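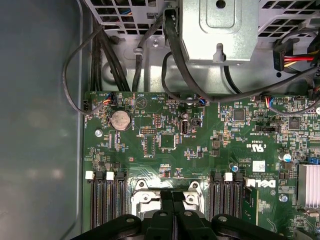

December, 6.40 am, first in. Kettle on, kitchen light still flickering.

Spent most of yesterday arguing about the Druvgate cell rules and I want it down before I forget who agreed to what. Dayana wants one page, laminated, zip-tied to the fence. Wenceslao wants the full Draldale procedure, all 30 clauses, in the binder. I said one page on the fence AND the binder. Neither of them loved it.

What we've got so far:

- Mains lead out of the chassis before the arm gets enabled. Lead goes on the hook where everyone can see it.
- Wait 20 seconds after the plug's pulled. Count it on the wall clock, not in your head.
- Arm in reduced speed any time a gripper is inside a case. No exceptions for "just a quick one".
- Fingers closed on the way down, open only at the pick height.
- Cables tied back or the job doesn't start. Loops are the worst, the fingers go under one and you don't know till the header comes off with it.
- Coin cell comes out by hand. Still. Wenceslao reckons the arm could do it, Dayana said show me the risk assesment then.
- Memory by arm is ok, latches open first, a person checks both ends.

Stuck on number of people. Utanar site runs one operator per cell, we've always had two for teach mode. I'm not budging on that one. Whoever holds the pendant holds the key, full stop, and it doesn't get passed across the fence.

Force limit also not settled. Aguirre sheet says one thing, our settings say another, and the change log has 3 entries with no initials. That's the bit that bugs me. If you change a limit, sign it. It's a pen on a string!!

Job 248 is the first under the new sheet. Told Dayana to stop it for anything at all and I'd wear the lost time.

Must ask about ESD straps for visitors, forgot agian. Also milk. And ring Mum about the camper trailer before she sells it to the neighbour.

7.05, Wenceslao's ute just pulled in. He's brought the binder.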